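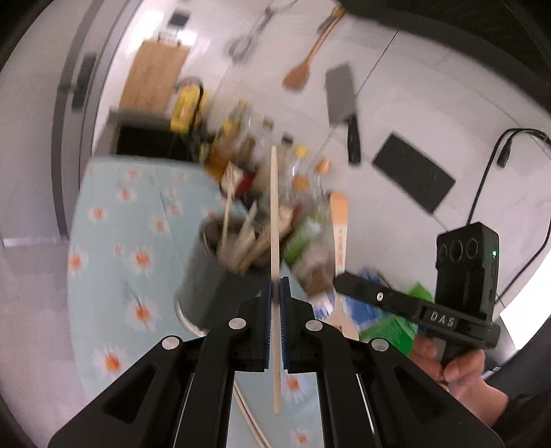
Last modified: Nov 16, 2021

Ticket 4000: Cloudy gin after dilution, Flerwood still

Status: Resolved
Product: Jitalura dry gin
Site: Flerwood

Reported problem
Gin from the March recipe turned hazy when cut to bottling strength in the blending tank. The spirit was clear at still strength. Haze did not settle overnight and came back after chill filtering once the tank was topped up with water.

Checks made
Hydrometer compared with the lab density meter. Readings agree.
Dilution water tested for hardness. Within limits at the tap, high at the end of the hose run. The softener cartridge (Priteo) was past its change date.
Botanical bill compared with the previous recipe. Juniper and coriander are both up in the new one, so more oil carries over.
Tails cut reviewed in the still log. The cut was made late on both charges.

Cause
Two faults together. Excess oil from the heavier botanical load and the late cut dropped out of solution as strength fell. Hard water made the haze worse and left a fine white deposit on the tank floor.

Action
Cartridge replaced and line flushed.
Tails cut moved earlier. Still log sheet updated.
Water now added in stages, with a rest of 28 hours before the final addition.
Hazy batch (1000 liters) held back for redistillation in the Arango pot. Do not blend it into new stock.

Follow-up
First batch under the new cut was clear at bottling strength and stayed clear in the cold box. Juniper load left as is.

Reopen this ticket if haze returns above bottling strength. For haze that appears only when the customer adds ice or tonic, see the louching note in the product file.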